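Unit 3: Sorting and Storing Small Valuables
Course handout, Household Organisation (evening group)

Read this before the session in May. It carries on from the notes on drawers and wardrobes, and assumes you still have your own inventory sheet.

Why jewellery goes wrong

Most advice on storing jewellery is written by people who sell storage. The usual line is that a tangle of chains means you lack a proper case with rings, rolls and little hooks. I'm not convinced. In my experience the tangle comes first from owning things you never wear, and a case with 36 compartments only gives them somewhere smarter to sit.

The Danladi method, which some of you will have met, asks you to sort by material: silver with silver, gold with gold, plastics and resins apart. There is some sense in it, as metals left rubbing together will scratch. But hardly anyone gets dressed by material. Pluturau sorts by occasion, and I have yet to meet a household where the "formal" pile stayed formal for more than a month. Treat both as starting points and be suspicious of anybody who says theirs is finished.

The Alance course notes put one person's collection at 233 pieces before sorting. They don't say whether a pair of earrings counts as one or two, so I would not lean on that figure. For your own sheet, a pair is one entry and an odd earring is also one entry, marked "odd".

Working on the bed

You want a soft, flat surface and decent light. A made bed does well. Spread everything on the cover first and leave the box empty until you have looked at it all. Thin chains should be laid out straight and the clasps done up. Hoops are worth closing too, or they hook into whatever is next to them.

Then put back only what you would wear this season. A plain shallow box is enough for a first pass - low sides, pale inside, so that a small earring shows up against the bottom. Bangles are the awkward ones. Flat, they eat the floor space; on edge, they take less of it but will roll unless something holds them. Rudov recommends a padded bar for this. A rolled sock does the same job and you already own one. 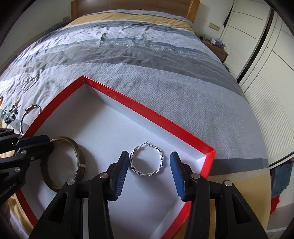 Price tags are another matter. If a piece still has its tag on, ask how long you have had it. I don't accept "I'm saving it" as an answer after a year, though you may find your own reasons more persuasive than I do. Write "tagged" on the sheet and decide at the end, when you are tired and less sentimental.

Don't polish during the sort. It doubles the time, and you will polish things you are about to give away.

For the session

Bring your sheet, with each entry marked keep, mend, pass on or unsure. If more than half say unsure, do it again before you come. We will compare the Danladi and Pluturau groupings on the same set of pieces, and I would like to hear from anyone who has kept either one going past the first fortnight.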